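4.2 Folding of Denim Garments on Soft Surfaces
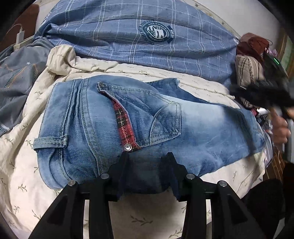

Figure 6. Jeans laid flat on a bed, back side up. The flapped back pocket carries a narrow trim of red plaid.

One reader of an earlier draft objected that a bed is a poor place to fold anything, that the mattress gives under the hand and the sheet travels with the garment, and that a table would have produced cleaner results. The objection is fair as far as it goes. In the household survey carried out in Larnudville, however, the bed was the surface most often named for folding trousers, and a study of home laundry practice has to take that into account. Of the 200 households that returned the form, more than half reported folding jeans on a bed at least once a week. Tables were preferred for shirts and for small items such as dish towels.

Denim differs from the other fabrics in our sample in three respects. It is heavy, so that a leg once placed tends to stay where it is put. It is stiff at the seams, where several layers are stitched together, and a fold made across a seam will open again unless it is pressed by hand. Finally, it is rarely uniform. The pair in Figure 6 is faded to a pale blue in the center and is darker toward the edges and seams, and its yoke seams are marked by double rows of tan topstitching. Decorative parts add further bulk. A pocket with a flap is thicker than a plain patch pocket, and a rivet forms a hard point that can leave a mark on a neighboring garment when the stack is high.

Following the procedure of Ichikawa, folding was divided into six steps, beginning with spreading and smoothing and ending with placement on the stack. We depart from that procedure in one matter. The original instructions call for the garment to be laid front side up. We laid it back side up, so that the pockets could be smoothed before the first lengthwise fold. Flaps left turned under at this stage produced a visible ridge in the finished fold.

Frayed edges were treated separately. Loose threads were not trimmed, as trimming would have changed the garment, but the edge was turned inward during the second fold. The Banon guide to household linens recommends the same treatment for fringed towels.

Each of the 50 pairs in the denim group was folded on a fitted bed sheet and again on a table. The finished stacks were scored for height and for squareness of the corners using the Plerkotex scale. Stacks folded on the bed were slightly taller, and their lower corners were less square. The difference was greatest for garments with flapped pockets and was small for plain pairs. Results for knitted trousers are given in Section 4.3.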